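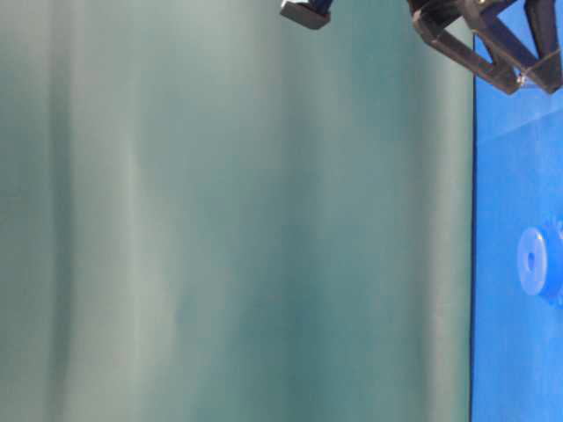 Nolen is a list of colour names in English and Vietnamese, made for people who sell, sew or describe cloth. It has 3444 rows, and each row holds one name that one person gave to one colour. Names of this kind are less stable than a paint chart makes us believe. A greyish teal cloth hanging in soft folds has pale, almost silvery streaks where it comes out to the light and a deeper teal where it goes back, and a person who must give only one name has to decide which part of the cloth she is naming. Many of the rows in Nolen are the result of such a decision, so please do not read them as measurements.

This is the data card for version 2. If you used version 1, please read the part "Changes" before you mix the two files.

Summary

Name: Nolen
Version: 2
Date of this version: July 20, 2005
Rows: 3444
Columns: 4
Languages: English (Australia), Vietnamese (mostly southern speech)
Format: plain text, tab between columns, UTF-8
Maintained by: Cúc Tạ

Why the list was made

I worked for some years in a curtain shop called Stureline, at the counter and later with the orders. Customers telephoned and asked for "the green one", and we had many green ones. With Vietnamese customers the difficulty was greater, as the word xanh covers both green and blue, and you need a second word after it to know which. Xanh lá cây is the green of leaves, xanh da trời is the blue of the sky, xanh nước biển is the blue of sea water. Between them there is a large area where two speakers in the same family will not agree. I began to write down on order cards what people said, and the cards became this list.

The first aim was practical, to have fewer wrong orders. Later, a friend who teaches English to adults asked for a copy, and after that I started to put the list in better order.
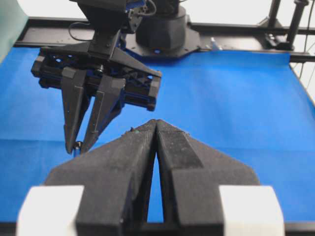 Can I use Nolen to find the one correct English word for a Vietnamese colour name?

The list was not built for that and it will disappoint you. For many Vietnamese names you will find several English names, and the file does not say which is best. Look at how many rows support each pair, then ask a speaker if the choice is important for your work.

What is in the file

Column one is the sample code. It points to the piece of cloth that was shown to the speaker. Codes which start with P are from the Parry sample books, codes which start with K are from Ikavance, and codes which start with S are remnants from our own shop.

Column two is the name, written as the speaker said it. I did not correct anything. If a person said "sort of minty", the row says "sort of minty".

Column three is the language, en or vi. When a speaker mixed the languages in one name ("xanh mint" is a very usual case), the language is the one of the first word.

Column four is a note. It is often empty. When it is not empty, it says things like "changed her mind at the window" or "same word as his mother uses". I thought of removing this column, but teachers told me it is the one they read first.

How the names were collected

A speaker sat at the counter with one sample at a time. The sample was hung up, not laid flat, and the speaker stood back two steps. I asked "What colour do you call this one?" in the language the speaker preferred, and wrote the first answer. If a second answer came soon after, it got its own row with the word "second" in the note.

We stopped in January for the holidays and for the heat, when the shop blinds stay closed and the light is not good for this purpose. All other rows were taken in daylight near the front window. I did not use a light box. A careful researcher will say this is a weakness, and I agree. 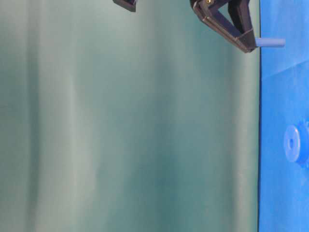 The most difficult part of the work was the area between green and blue, and there the agreement between speakers is lowest. English speakers used teal, sea green, duck egg, jade, "greeny blue" and "bluey green" for the same sample, sometimes on the same day. What stands next to the cloth has a strong effect also. Put a bright blue table beside a muted teal cloth, with no space between, and the cloth goes to the green side for most people; take the blue away and some of them will start to say blue for the cloth. The pale mint parts in the folds make this worse, as a few speakers name the lightest part and the others name the shadow. In version 2 I cleared the counter before each session, but for the older rows I can not say what was lying on it.

Neutral and dark colours were easier. Cream, beige and kem gave few problems. Navy was almost always navy.

Changes from version 1

Version 1 had 3000 rows. The others are new, mostly Vietnamese names, as the first version had too few of them.

I repaired the tone marks. In version 1 many of them were lost when the file moved between two computers, and tím (purple) became tim (heart), which made some strange reading.

The sample codes of Ikavance were changed by the company during the work. Version 2 uses the new codes only. The old ones are listed at the bottom of the file oldcodes.txt.

Nothing was removed, except rows where the same speaker was written down for the same sample by mistake.

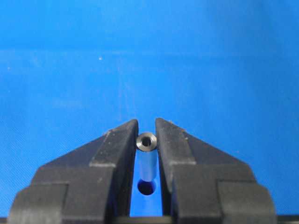
Metallic names are a small group, and I kept them apart with the word "metal" in the note. They come from curtain rods, rings, eyelets and weights, not from cloth, so strictly speaking they are outside the subject. I keep them because the words travel. A customer sees a small silver-grey metal cylinder in front of a smooth bright blue and may call it silver, grey, steel or bạc, and then uses the same word for the lining fabric, where nothing shines at all. If your interest is in cloth only, please filter these rows out before you count. They make "silver" look more common than it is.

Known problems

The speakers are customers of one shop. Most are women, most are over forty, and most had some reason to think about curtains that week. Young speakers are very few.

The Vietnamese is the Vietnamese of people who left many years ago, or of their children. A reader in Hanoi may find some names old-fashioned. Please do not report these as errors, but do write to me if you know where a name comes from.

Spelling of English names is mine where the speaker only spoke. I wrote "grey" and never "gray", and I wrote "aqua" also for those who said "acqua".

The samples fade. Some P samples have been hanging since the beginning, and the colour shown to the last speaker was maybe not fully the colour shown to the first one.

Uses I would not recommend

Matching thread or dye from the names. Ask for a cutting of the cloth.

Testing if a person has normal colour vision. I was asked this twice. The list has no information on the sight of the speakers.

Permission

You may copy the file, print it, and use it in class or in your own shop. Please keep this card together with it, and please do not sell the list alone. If you change names or add rows, give your version another title so that people do not confuse them.

Corrections

Send corrections on paper or by email to Cúc Tạ, care of Stureline. Write the sample code, the name as it stands in the file, and what you think it should be. I answer slowly in the busy season. Corrections to tone marks are the most welcome, and I am sure there are still some to find in the S rows, which I typed in last and when I was tired.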